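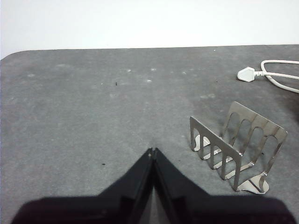

1. 장비 예산, 어디서부터 꼬였나

우리 조 과제는 주방 정리용 로봇 셀을 꾸미는 거였고, 나는 어쩌다 보니 구매 담당이 됐다. 코딩보다 편하겠지 싶어서 손을 들었는데... 아니었다! 학과에서 받은 돈은 1543유로. 처음 들었을 때는 솔직히 많아 보였다. 로봇 팔은 Wavville 실습실에 있는 걸 쓰기로 되어 있어서, 남은 건 그리퍼 손가락, 손목 카메라, 작업대, 그리고 로봇이 집을 물건들이었다.

첫 견적서는 내가 밤에 혼자 썼는데 지금 보면 좀 부끄럽다. 카메라랑 그리퍼만 크게 잡아 놓고 나머지는 전부 '기타' 한 줄에 몰아넣었다. 지도교수님이 그 줄에 동그라미를 치고 "기타가 뭔데?"라고 쓰셔서 돌려주셨다. 그래서 2차안부터는 케이블 하나까지 다 따로 적었다.

2. 그리퍼 손가락

후보는 Clulell이랑 Grokon 두 군데였다. Grokon 쪽은 끝이 넓고 고무 패드가 붙어 있어서 컵 같은 건 정말 잘 잡을 것 같았는데, 문제는 얇은 금속 랙이었다. 세로 살 사이가 좁으면 넓은 손가락은 들어가다가 양옆을 건드린다(실습실에 있던 비슷한 걸로 해 봤다가 랙을 통째로 밀어 버렸다). 결국 끝이 좁아지는 Clulell 걸로 갔다. 검은색이고, 값은 Grokon보다 조금 더 나갔다. 예비용까지 해서 2세트를 넣었는데, 한 세트만 사자는 의견도 있었다. 나는 끝까지 우겼다. 손가락 하나 부러져서 발표 전에 배송만 기다리는 건 상상하기도 싫었으니까!

3. 대상물과 작업대

대상물 예산은 70유로로 묶었다. 제일 마음에 드는 건 은색 금속 랙이다. 얇은 판을 구부려 만든 모양이고 양쪽 면에 길쭉한 구멍이 나 있다. 사기 전에는 몰랐는데 번쩍이는 표면이 카메라한테는 꽤 까다로운 상대다. 굽은 데마다 빛이 맺혀서 어디까지가 테두리인지 헷갈린다. 그래서 확산형 조명을 예산에 새로 넣었고, 그 돈은 거치대를 싼 걸로 바꿔서 마련했다.

작업대는 새로 안 사고 실습실에 있던 회색 상판을 그대로 쓴다. 무광이라 반사가 적어서 오히려 좋았다. 자잘한 얼룩은 있는데, 물체 검출할 때 점을 물건으로 착각하는지도 볼 겸 닦지 말자고 했다(귀찮아서 그런 거 맞다).

4. 빼먹은 것들

전원이랑 배선! 1차안에는 멀티탭이 아예 없었다. 조명, 카메라, 노트북까지 꽂을 게 계속 늘어나는데 콘센트는 벽 쪽에만 있고, 그러다 보면 흰 플러그랑 선이 랙 바로 옆까지 올라와 있게 된다. 팔이 움직이는 범위 안에 선이 있으면 찜찜해서 케이블 클립, 연장선, 벨크로 타이를 따로 한 칸으로 만들었다. 다 합쳐 봐야 얼마 안 되는데 없으면 그날 작업이 멈춘다.

배송비도 틀렸다. Peeters에 한꺼번에 주문하면 무료라고 들었는데 재고가 갈라져 있어서 따로 청구됐다. 다음에는 견적 받을 때 배송비까지 적어 달라고 할 거다.

5. 일정과 남은 일

전체 기간은 12주. 주문은 전부 3월 안에 넣는 걸로 잡았는데, 손가락이 제일 늦게 오는 품목이라 그걸 맨 먼저 넣었다. 예비비는 조명 때문에 처음 계획보다 줄었지만 아직 남아 있고, 랙을 크기가 다른 걸로 하나 더 살지 패드를 살지는 다음 회의 때 정한다. 나는 랙에 한 표. 수정한 품목표는 부록에 붙였고, 영수증 스캔은 아직 정리 중이라 최종본 낼 때 같이 올리겠다.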